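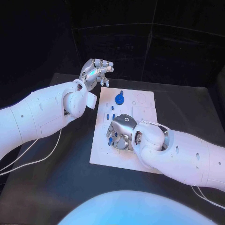

The Nilsuwan method is a system of memory training sold by mail and later online, which promises that an adult can learn to recall long lists, names and speeches after 4 weeks of practice. Its followers call it a rediscovery of an ancient art. Most of it is the old "memory palace" technique, in which items are mentally placed along a familiar route, with new names for the steps.

The course was put together by Aurélien Chevalier and published by Doltanik. Buyers received a workbook and 2 sets of cards. Early advertising claimed 3,851 satisfied graduates, a number for which no list or survey was ever produced. The price was later set at $149, with a refund offered only to those who mailed back every completed page. 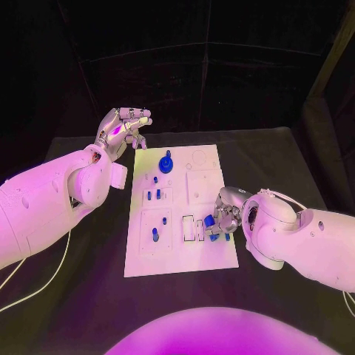 Placing words along a route does help people remember word lists, at least for a while. Whether it helps with anything else is another matter. The workbook says that practice with cards "strengthens the whole memory," but the tests it cites were given by the publisher, had no comparison group, and asked for the same kind of lists the students had been drilling. Claims about better sleep and sharper driving were dropped from the March edition without comment.

Former students disagree about its worth. 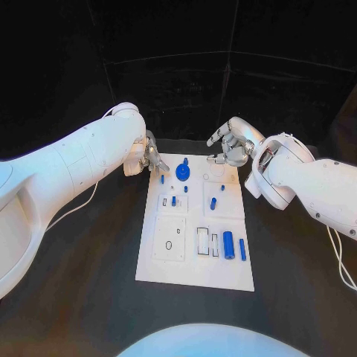

Bernadette Pons wrote that she could still recite her practice lists a year later but went on forgetting her neighbors' names, and that the chapter on faces was the weakest in the book. Doltanik replied that she had skipped the review exercises. She denied it.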